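4. Operating rules for roadside trials

4.1 Road selection and preparation

All driving followed the written rules we adopted in July, drafted by Tatu Mussa and revised after the Tretley trials. The rules treat a public road without lane markings as a separate class of site. On such a road the planner may not infer a lane. It has to keep a set distance from the nearest fixed edge, and the operator confirms which edge that is before each run. Figure 4 gives two views from the Surkonness route. In (a), a little loose gravel lies on the pavement close ahead of the robot, and the road bends right where it meets the stone wall.

(a)
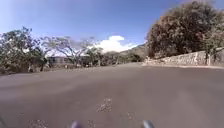

4.2 Fixed edges and verges

A wall counts as a fixed edge. Vegetation does not, and neither does a gravel verge. Where a verge lies between the wall and the asphalt, the distance is measured from the asphalt side of the verge, as loose stones and dry leaves can hide a drop in level. Changes in surface tone are logged but do not trigger a stop unless the range sensor also reports a change in height. View (b) has both cases: a strip of gravel and leaf litter at the foot of the wall, and lighter and darker patches on the road surface.

(b)
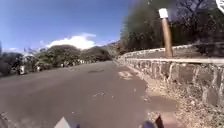 Figure 4. Forward views on the Surkonness route.

Under the earlier Daneshvar rules any patch of this kind required a full stop and a manual release. Over 214 runs this produced 1424 stops, and operators began to release the robot without looking up. We regard that as the more serious hazard. The current rules allow at most seven manual releases per run – after that the run is ended and the log reviewed – and the operator must stay within 16 m of the robot at all times.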